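The Basket Marked Abnormal

Every packing business I visit has a theory about returns, and most of the theories come with software. Kikley's comes with a blue plastic mesh basket and a marker pen. I went along in March expecting to be unimpressed, and for the first hour I was.

The idea belongs to Heino Jõgi, who runs the sorting course at Kikley. Small wrapped packages go across a white table one by one. Each gets handled, turned over and judged. Anything that feels wrong, whether lumpy, slack or badly closed, goes in the basket with the others of its kind. Trainees are meant to learn with their fingers.
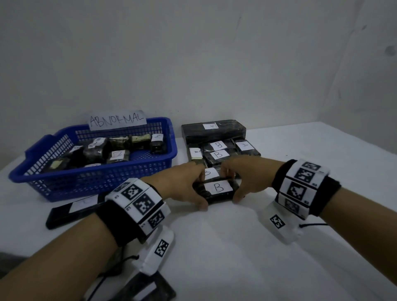

"Abnormal" is a grand word for a bad wrap job, and I told Jõgi so. He shrugged. "Damaged" makes people look for holes, he said, and "reject" makes them stingy. He wanted a word that let them be suspicious without having to prove anything.

That's my problem with it. A category that needs no proof tends to fill up. Tullio Sorrentino, who took the course and now packs for Wimine, told me he set aside 34 packages on his first day. Four of them had a fault he could point to.

The letters are a better idea. A single handwritten character on a small label means two people can argue over the same package without mixing it up with its neighbor. Black tape hides a lot, and one dark lump is very much like another once they've been tossed together.

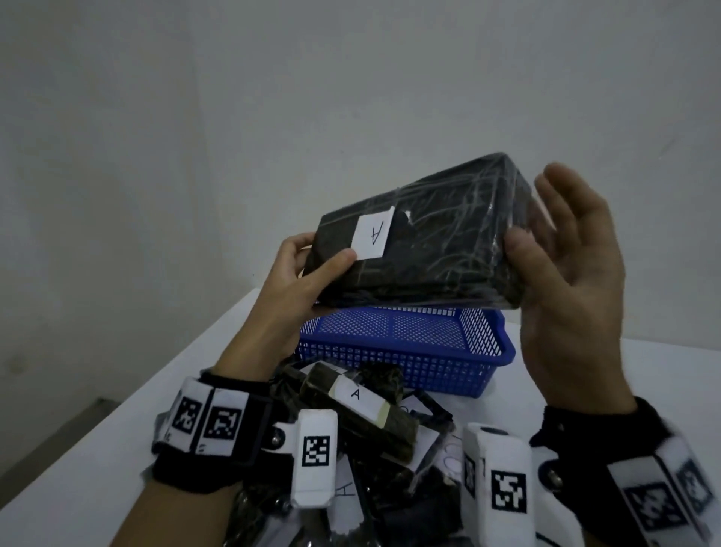 Clear film is a different job. You can look through it, so people do, and they stop feeling for the loose corner. Ermanno Serra, who teaches the afternoon group, makes his trainees use both hands and tilt the thing toward the light. He also thinks the whole exercise could be done in half the time. I'm inclined to agree with him.

Does any of it work? Jõgi says his people catch more. More than whom, he couldn't tell me, and he keeps no record of what the basket held last month. Sorrentino says he's slower now and happier with what he sends out. His manager at Wimine has mentioned only the first part.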